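Our library system dropped overdue fines in June. I've been keeping notes on it for a while, so I'm putting a few of them in a thread.

The old rule was simple. Once you owed more than $2 your card was blocked, and that included the computers. Keith Maihi at the front desk told me he had that talk with parents more than any other.

The board's report counted 2964 blocked cards on the day the fines ended. Of those, 555 belonged to kids under 13.

You still pay for a book you lose or wreck. A lot of people missed that part. If it's 60 days late it gets marked lost and you get a bill, but bring it back and the bill goes away.

The argument against was money. Fines brought in some $1000 a month across all the branches, and part of that went to postage for the notices. 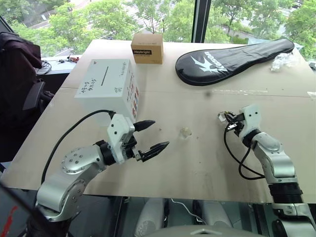
Sabine Buschmann spoke against it at the June meeting and I thought her point was fair - people waiting on a hold will wait longer. I had one come in nine days late last month. I'd like to see the hold times published.

If your card was blocked before, you don't need a new one. Go in with your ID and they'll update your address.

Next board meeting is 23 October 2019, upstairs at the Mudaliar branch. Public comment is at the start, so get there early if you want to speak.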